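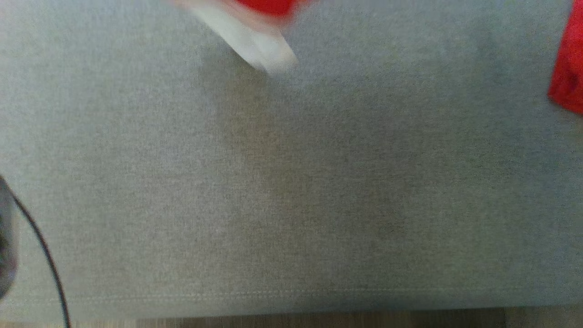 Roxana Correa wrote in to say that a small band needs a two-hour soundcheck or it isn't being taken seriously. I don't believe it, and I've stood through enough of them at the Clullesent to have an opinion. Most of that time goes on the drummer hitting one drum while everyone else looks for a plug. If you've got 40 minutes before doors, you can manage, provided the talking is done beforehand.

## Before you arrive

Send the venue a list of who plays what and who sings. Put it in the body of the email. Bands send lovely stage plans with little drawings, and I've yet to meet a sound engineer who opened one.

Ask what's in the house. "Full PA" can mean anything, including two speakers on poles and a desk with a dead channel.

## Setting up

1. Get the drums and amps where they'll stay. Cases go off the stage.
2. Put the vocal mics out last and keep them behind the main speakers.
3. Check each line makes a noise. Don't play a song yet – one note will do.
4. Turn the guitar amps down. Then turn them down again, as the guitarist will have put them back up.

## The check itself

Start with the voices. Received wisdom says kick drum first, and in a big hall I might go along with that. In a back room in Jalovdale the drums are loud enough without any help, and the singer is the one who'll get lost.

Next, play the loudest song you have, but only as far as the end of the first chorus. Follow it with the quietest one. Anything in between can look after itself.

Ask for monitor changes one at a time, by name: "less bass in mine, please". Zodwa Ngcobo swears by hand signals. I've watched them fail in three different venues, so I'd use words.

## What to ignore

- Anyone who claps once and frowns at the ceiling.
- Pricey cables sold as "warmer". Buy sturdy ones and carry a spare.
- The empty-room sound. It will change once people come in, usually for the better.

Write down your amp settings before you leave the stage. If there's a support act, move your pedals back and mark the spot with tape.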